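Last changed in May, after the second round with the Stullar hand. If you find a mistake, write to Zoila Cáceres or put a note in the Marulanda folder.

# How to compare two grippers on the same bench day

This page explains how we try a soft gripper against a rigid one at Prundville, from mounting to the final table. I wrote it for people who can already start the arm and move it by hand, but who have not compared grippers before. You need one free afternoon. We normally book Thursday.

The two grippers in this guide are the Stullar, which has soft gray fingers with bellows, and the Derer, a metal one with two rounded fingers. The steps are the same for any other pair.

## 1. Prepare before you mount anything

Write down the question you want to answer. "Which one is better" is too wide, and you will argue about it later. Ours was: which gripper keeps a long bar from turning in the fingers when the arm changes direction?

Then collect:

- the test objects, wiped clean
- the wrist camera and its short cable
- the mounting screws for both grippers, in separate boxes
- the results sheet, printed (Berkay Sezer prefers the spreadsheet, but with gloves on I can only use a pencil)

Check that the controller has a profile for each gripper. If you load the Derer profile with the Stullar mounted, the closing command still goes through and the fingers close much too far. Anas Saliba lost one finger like this in the first round.

## 2. Fix the camera first

The wrist camera must see the fingers and the object together. Close the gripper on something, look at the live picture, and move the camera until you can see both contact places, the upper and the lower. Tighten it and do not touch it again until you change the gripper.

With a soft gripper I pay attention to where the upper finger bends. It should go over the edge of the object and press down with the tip, while the lower finger supports from the other side.

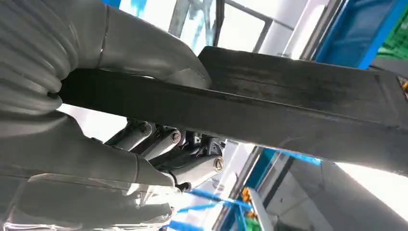 For the bar we grip near one end on purpose, so the weight pulls on the fingers. A grip in the middle is too easy and both grippers pass it.

Bright windows are a difficulty. The camera sets its exposure from the whole view, and a dark object against daylight loses its details. You can lock the exposure in the camera menu – do this after the object is in the fingers, not before.

## 3. Run the soft gripper

1. Load the profile and open the gripper completely.
2. Bring the arm to the start pose by hand, slowly.
3. Close at low pressure and wait 5 seconds. The soft fingers need this time to settle.
4. Lift, stop, and read the angle of the object on the screen.
5. Start the swing program. It goes left, right and back to the start pose.
6. Read the angle again and write both values on the sheet.
7. Put the object down and open the gripper.

Repeat with the same object until you have filled one column. If the object falls, write "drop" and continue. Please do not repeat a bad run to get a nicer one. Mwajuma Nzioka found three such repeats in my first sheet and I had to do the whole column again.

## 4. Change to the rigid gripper

Stop the arm and press the emergency button before you open the screws. Put the soft gripper back in its tray with the fingers open, so the bellows are not pressed.

Mount the Derer, load its profile and check the opening width. The camera needs a new position, as the metal fingers sit differently from the soft ones. Polished metal also gives strong reflections, so turn the camera a little if a highlight covers the contact place.

Make one swing without any object. Watch the live picture during this swing and look at the cable along its whole way, mainly where it bends.

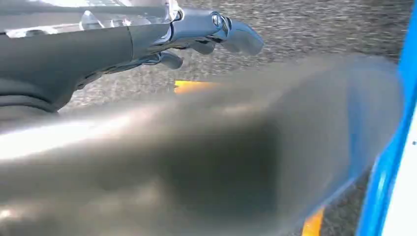 If the picture is smeared while the arm moves fast, you cannot read an angle from it. Use only the pictures from when the arm stands still, or reduce the speed to 55 per cent for both grippers. It must be the same for both! In our first round I slowed down only for the second one, and the comparison had no value.

Now follow the list in step 3 again. You may leave out the waiting time after closing, but then write it on the sheet.

## 5. Make the table

For each run, subtract the first angle from the second. We had 129 runs in total, and Gordon Desjardins made a small script that reads the sheet and gives the middle value and the worst value for each gripper. Look at the worst value first. In our case the middle values were nearly equal – the Stullar was better in the worst case with the bar, and the Derer was better with small hard parts.

Save the table with the profile names, the swing speed and the camera position. Without the speed, the next person cannot repeat your test.

## Known problems

**The gripper closes and opens again at once.** Usually the connector at the wrist is not fully in. Push until you hear 2 clicks.

**The angle jumps between readings.** The camera is loose. Tighten it and start the column again.

**The soft fingers close unevenly.** Open completely, wait, and close once without an object. If it remains, check the air tube for a fold.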